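18 Oct 2022 - bench notes, soil moisture, Drernby track samples

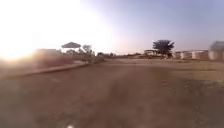
Second round of cores back from Drernby. Dried the first 7 overnight at 105 C, weights in the blue book. Othmane Metwally did the weighing, I did the sieving. Core 4 way off from its twin, think the lid wasnt on right during the drive. Redo it.

Sieve stack: coarse mesh is bent again. Used the spare from Ronport, fits but rattles. Order a new one, not from the same place as last time.

Big balance drifting, 900 g check weight read low two times, fine on the third after leveling the table. Small balance ok. Dont lean on the bench while its settling (me).

Tins - the new Tolow ones stick when hot. Old ones are better, just dented. Tare every tin again, the May numbers are no good since we scrubbed the labels off. Tin 25 has a pinhole, tossed.

Numbers so far look drier than May, which we expected, but the spread between twins is too wide to say much. Othmane thinks its depth, half the cores came up short in the stony bits. Could be. He's logging actaul core length from now on.

To do
- rerun core 4
- oven log, somebody stopped filling it in at line 244
- ask Ronport if they want their mesh back
- more foil

Oven is on till morning, leave it.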